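4.2 Picking from reflective containers

The third set of trials used the steel container. We left it until last because the earlier results with the cardboard tray and the matt plastic tub were fairly steady, and we wanted a fixed version of the policy before moving to something harder. No training data was collected in steel. All 3000 training grasps came from the tray and the tub, so these trials tested how well the method carries over to a surface it has never been shown.

The task was the same as before. One thin rod is dropped into the container by hand, the arm moves to a start position over the opening, and the policy takes over from there. It has 15 seconds to close on the rod and lift it clear of the rim. A trial counts as a success only if the rod is still held when the arm gets back to the start position. If the fingers touch the wall hard enough to trip the force limit, the trial is stopped and marked as a wall contact.

We compared two versions of the policy. Bonder is the baseline from chapter 3, which takes single images from the wrist camera and predicts the next gripper movement. Drestier uses the same network but is given the difference between the current image and the one before it as an extra input. The idea came from Mahtab Fallahi, who had noticed in the tub trials that reflections move differently from real objects when the wrist turns. If the network can see that movement, it might learn to ignore the reflections.

Each version was run 100 times in the steel container, with the lab blinds down and the ceiling lights on. The rod was dropped again before each trial, and we did not try to control where it landed. 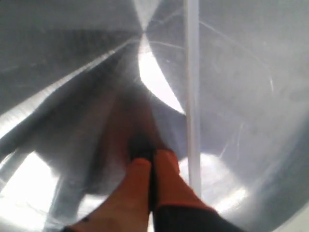
Figure 7. Wrist camera view inside the steel container, with the white rod to the right of the fingertips.

The main difficulty is contrast. In the tray the rod is pale against brown and the edges are easy to find. Against brushed steel a white rod has to be told apart from bright glare on the walls, and a long streak along the seam can look very much like a second rod. The gripper also throws a large grey reflection on to the metal, and it shifts as the arm moves.

Bonder succeeded in 41 of its 100 trials and Drestier in 68. Wall contacts fell from 33 to 14. The rest were timeouts, 26 for Bonder and 18 for Drestier. In the plastic tub the two versions had been much closer, at 83 and 87, and we do not consider that gap meaningful.

We went through the recordings of every failed trial and sorted them by what the fingers closed on or were moving towards when the trial ended. For Bonder the largest group was the seam. The gripper would line up with it correctly, as though it were a rod, and then press into the wall. Drestier did this far less often. Its most common failure was hesitation: the arm would stop a short way above the rod and make small corrections until the time ran out. We think this happens because the difference image is almost blank when the arm is nearly still, so the extra input stops being useful just when the fingers are close. We have not tested this directly.

A fixed wobble of the wrist during the last part of the approach might help, and a short try at this is described in appendix B. It was done on too few trials to report as a result.

4.3 Limits of the comparison

There are several. The two versions were run one after the other and not mixed, so any slow change in the gripper or the lighting would affect one more than the other. The finger pads were cleaned between the two sets but not replaced. We used one container and one type of rod. A container without a seam would probably give Bonder a better score, and we can't say how much of the improvement would be left.

The sorting of failures was done by one person watching the recordings once. A few trials could have gone into more than one group, mainly those where the gripper moved towards the seam and then timed out before touching it. These were counted as timeouts.

We had planned to repeat the whole set in February with the Platano gripper, which has narrower fingers, but its mounting plate did not fit our arm and the replacement arrived after the lab booking had ended. The mounting drawings are in the project folder under Mak, together with the trial log and the scripts used for the counts above.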